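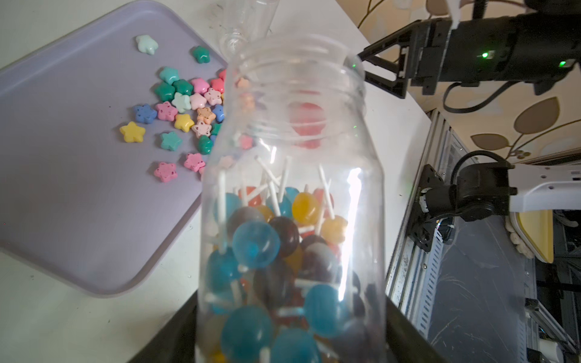

Lollipops in the jar, blue ones included.

Field Organizer, Simard Valley
Kurnow Workers' Alliance

We are looking for a field organizer to join our small, friendly and occasionally very busy office in Leltano. If you like people, can listen for a long time without reaching for your phone, and believe that working folks do better when they talk to one another, we would love to hear from you.

The Alliance represents warehouse, laundry and food packing workers at 21 sites up and down the valley. Many of our members are new to having a union at all, and a good part of the job is simply sitting with them over coffee before a shift and explaining what a contract says, what it doesn't say, and what they might want to ask for next time. Bargaining at the Lornis packing plant opens in December — a unit of 125 people, most of them on nights — and the new organizer will be in the thick of it from the first week.

You will report to Akosua Dankwa, our organizing director, and share an office with Lorne Ouellet, who handles grievances and has kept our filing in good order for over 21 years. Much of your time will be spent out on the road, though, so please don't picture yourself behind a desk!

What you would be doing:

Visiting members at work and at home, including some evenings and early mornings
Finding and training shop stewards
Running the bargaining survey at Lornis and writing up the results in plain language
Helping members prepare for meetings with management
Keeping the contact lists up to date (dull, we know, but everything else leans on it)

We ask for 3 years of experience in union, tenant or community organizing, paid or unpaid. Time spent as a steward counts, and so does time on a strike line. You need a driver's license and the use of a car; we pay mileage. Spanish or Romanian would be a great help. A college degree is not required and will not be asked about.

The position is full time, with health coverage, a pension and 5 weeks of vacation. Staff here have their own union, and pay follows the staff contract. Eleni Popescu in our office can send you the current scale if you'd like to look it over before applying.

To apply, send a résumé and a letter of a page or so to Faustino Carrillo, Kurnow Workers' Alliance, Leltano. Tell us about a time you helped a group of people decide something together, even if it didn't go the way you hoped. First conversations will be by phone, and we are happy to call after 6 p.m. if you work days.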